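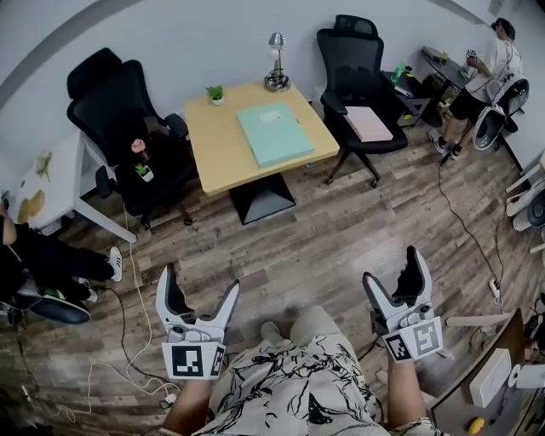 The Reading Room at Rata House: Gallery

Rata House has completed the furnishing of its small reading room on the upper floor. The room is intended for quiet study, short meetings and one-to-one tutoring, and is open to members of the Skatura language program and their guests. This page presents a selection of views, with notes on the furniture and on the use of the room. The gallery was prepared by Ustyna Yatsenko and last revised on 17 January 2020.

Table and chairs

The square table has a light wood top on a black pedestal base, which leaves the floor clear for the feet of those seated. A silver desk lamp stands at one back corner and a small potted plant at the other. The mint-green book or binder has been laid flat on the table.

Both chairs are black, with high backs and headrests. Members are asked to return them to the table after use - one to each side - and to take folders, flowers and plants off the seats before sitting down. The floor is wood in gray-brown tones. Chair casters should be kept free of grit, and any scratches reported to Duygu Baysal at the front office.

Walls, shelf and lighting

The walls and ceiling are white throughout. A long wall-mounted shelf runs across the back wall and is at present empty. Titles for it are being chosen by Orest Tymoshchuk from the Kravchuk bequest, which comprises 2240 volumes, most of them held in storage.
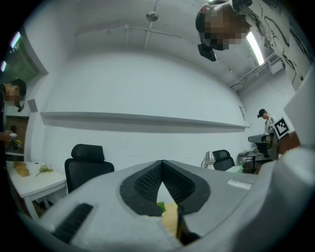 The first 500 titles will be cataloged before any are brought upstairs, and only a small number will be shelved at one time. Suggestions from members may be left in writing with Miroslava Stetsiuk.

The black line mural, with its broad strokes and loops, occupies the upper part of one wall. Nothing may be taped or pinned over it. Fluorescent lighting and a wall-mounted air conditioning unit are also provided - both should be switched off by the last person to leave.

Use of the room

Bookings are limited to 3 hours and to groups of no more than 8. Requests should be addressed to Ivone Guerra, Room Bookings, Rata House.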